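Match modeling notebook, September

Back at the desk at 6:40 with coffee and the Wulitz game to recode, which I had promised myself I would not do twice. The first pass had our pressing numbers looking heroic. A 2-0 defeat in which we pressed heroically is the sort of finding that gets a person laughed out of the Monday-morning room, so I went through the tape again from kickoff.

The problem was my own definition. I had been logging a press as any moment when one of ours moved toward the ball carrier inside five yards. By that rule a left back jogging over to argue about a throw-in is pressing. So is the striker walking back from offside, if the center half happens to be standing in his way. First pass gave 105 presses. Second pass, where the man has to be running and the pass has to be still on, gave 93. Less of a drop than I feared. It does nothing to explain the goals.

Goal one: their winger gets the ball wide with our right side pushed up, nobody near him, cross, header. Goal two: same thing, mirrored, after the break, as if they had wanted to check the other side worked too. Both times our holding midfielder had gone to the ball and the two ahead of him had gone with him. Three shirts around one man and a meadow behind them.

Tagged both as "midfield vacated." Jonosbridge did the same to us last season and the tag I used then was "unlucky," so some progress has been made in this notebook if nowhere else.

Tried the new spacing measure on the second half: distance between the deepest midfielder and the nearest center back, sampled whenever we lose the ball. It behaves well until a substitution, at which point the script decides that the man who has gone off is still our deepest midfielder and is defending from the bench. Fixed by hand for this match. Needs a proper fix before Medutlow, who change players the way other teams take corners. 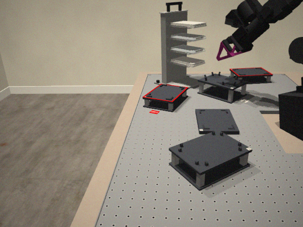
Chenxi Tang read the draft over lunch and wrote underneath it that the spacing measure is fine but I am starting the clock too late. By the time we lose the ball the midfielder has already left, so the gap is a record of a decision made a few seconds earlier, and the coaches will ask about the decision. Start from our last completed pass, was the suggestion, and see who was standing still. There was also a note saying "heroic" is misspelled in the chart title. It is.

Annoyingly good point (the first one). Reran the second half from last completed pass. The gap is already wide in most of the clips I'd flagged, including the one before goal two, where our man is level with the forwards and waving for a return ball that never comes. So it is a positioning fault while we have possession, and I have spent a week filing it under defending.

What this does to the earlier matches I don't know yet. The Ranasinghe game will have to be rerun, and that one has 13 minutes of tape missing where the feed froze on a shot of the dugout. Will mark the gap in the sheet and leave it blank. Last time somebody filled a hole like that with averages we ended up with a goalkeeper who had won a header in the opposition box.

Two things I want to keep hold of before I forget the reasoning:

The 93 is only for open play. Goal kicks are coded separately and should stay that way. They press ours with two men and we press theirs with one and a hopeful expression, and lumping them together hides it.

Score matters. After the second goal they stopped playing out from the back and just hit it long, so there was nothing to press. Our rate falls off a cliff and it looks as though we gave up. We may have given up as well, but the number can't say so.

4:15. Substitution bug found. The script reads the team sheet once at kickoff and never again. Patched it so it reads the change log, tested on Wulitz, and the man on the bench has finally been allowed to sit down. Not tested on a match with a red card.

To do: Ranasinghe rerun from last completed pass, chart title, ask whether the coaches want the clips cut wide or tight. Wide, I hope. Tight clips make everyone look busy.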